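Writing rules for a simulated kitchen arm: our module report
Jun 5, 2018, by Amado Dalisay
4 min read

So our group's job this term was the rules, and I'll admit I was a bit gutted when we drew it. The other groups got to train things! We got a blank document called "Prandetwood good practice" and a pile of old runs with the notes missing.

I started in March by reading every log I could find from the Hornadix simulator. Of 19 runs, 16 had no record of how the table was laid out at the start, so you couldn't repeat them even if you wanted to (and I did want to, for two whole evenings). That became rule one: save the starting layout before the arm moves, and save it again if anybody nudges an object by hand.

Rule two is about clutter. We'd all been testing on nice bare tables with one cup on them, and then writing "grasps crockery" in the results. Now a run only counts if there's food and cutlery out too, and the report has to name what was on the table.

Rule three covers views. You need one from well back with the room in it and one close to the fingers, both kept with the run.
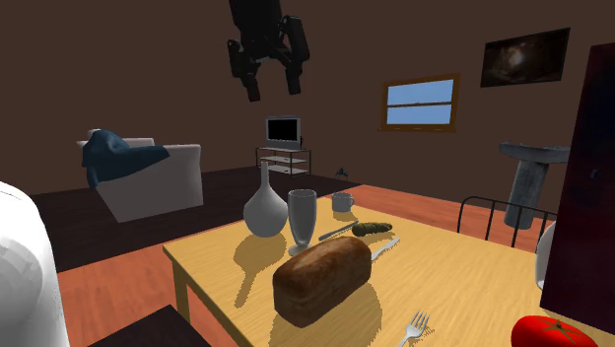
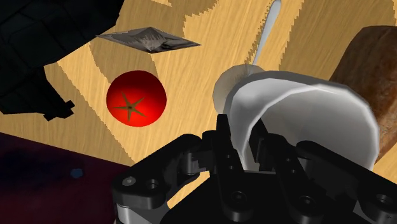 Su read my draft and wasn't having all of it. Her main complaint was that I'd written rules for tidy people, and that someone rushing before a deadline would skip any box that took longer than a minute. She also thought "failed" needed a proper meaning: does a dropped cup count if the arm picks it up again? I'd left that out completely, so we argued it through and settled on yes, it's a fail, write it down, carry on.

I cut the form to 3 boxes after that, and the Zamham group tried it and filled in every one. The bit I'm still not happy with is shadows and lighting. We don't say anything about them yet, and I'd like next year's lot to have a go.

Related
Naming your log files so other people can find them
Zamham group report: stacking plates in Hornadix
What counts as a failed grasp?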